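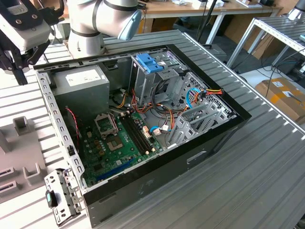

About Cassim Computer Repair and Reuse

Last updated 2020-03-15

Cassim takes in desktop computers that people have stopped loving, opens them up, and either puts them back to work or divides them into piles. We have a counter at the front, a workroom behind it, and a parking lot we share with a bakery, so most of our customers arrive with a tower under one arm and leave with a loaf under the other.

We started in a garage in Sololano with one bench and a coffee can of screws. The garage flooded one July, the screws survived, and we moved up the hill to Virnurmont, where the rent was worse and the floor was dry. The coffee can came along. It has since been joined by 32 jars, all labeled, some of them correctly.

What we do all day

Mostly we take side panels off. A surprising amount of computer repair consists of laying the tower on its side, removing the panel, and looking in for a while with a serious expression. After that the work depends on what the owner wants. Some want the machine running again. Some want the family photos off it and never wish to see it again. A few want to know what it's worth, and we try to break that gently.

When a desktop is past saving, we strip it by hand. Memory goes first, being small and easy to lose. The processor comes out once the lever is up and the retention frame is open, and it goes straight into a tray, never into a shirt pocket (we had a rule about this before we had a sign). Drives come out of the cage and are wiped or destroyed, whichever the owner ticked on the form. Then cables, then the power supply, which we remove whole and do not open. Please don't open yours either. The board is last, along with whatever screw has been holding it down in secret.

The steel goes to the scrap yard. Boards go to a refiner. Good parts go on the shelf, and loose brackets go in a drawer that no longer closes.

What we believe, since these pages are supposed to have some of that

We believe a plain gray desktop from an office clearance is a fine computer for a kid who needs to write a history paper. We believe color-coded plastic latches were a high point of civilization and that whoever switched to tiny screws should have to come here and remove them. We believe dust is the customer's private business, and we won't comment on it at the counter.

We are less sure about mission statements. Our first one was written for a grant application and contained the word "holistic." We got the grant and have felt bad about it ever since.

The Gridar bench

Gridar is our open bench program. You bring a dead desktop, we lend you a screwdriver and a stretch of table, and somebody from the shop stays close enough to say "not that one" before you pull it. Sessions last 65 minutes, which is how long it takes most people to get a machine apart and begin to regret it. There are nine places per session. You keep any parts you want and we sort the rest.

Last year 107 desktops left the shop in working order by way of Gridar. Most of them went to households in Virnurmont and Sololano, and one went to the bakery, where it plays the radio.

What we take

Desktop towers in any condition, with or without the panel. Loose memory, drives, power supplies, and cables. Keyboards, if you turn them upside down over your own trash can first.

What we don't take

Tube televisions, printers, or anything that used to be a printer. We had a printer period. It's over.

Finding us

We're behind the bakery in Virnurmont, at the gray door. Ring the bell and give it a minute, as whoever is nearest probably has both hands inside a case.

Related pages

How to wipe a drive before you bring it in
Gridar bench: dates and sign-up
Parts shelf: what's on it this month
Why your old power cable probably still works
The printer policy, in full

Comments

towerofpower: Dropped off two old desktops and came home with one that works. My wife had been hoping for zero, but I consider this progress.

mapleandsolder: Do you ever get the plastic drive latches in as spares? Mine snapped and the drive is currently held in by a folded index card.

Cassim front desk: We do, there's a jar. Bring the old latch so we can match it. Bring the index card too, we'd like to see it.

old_sololano: I remember the garage. You still owe me a flashlight.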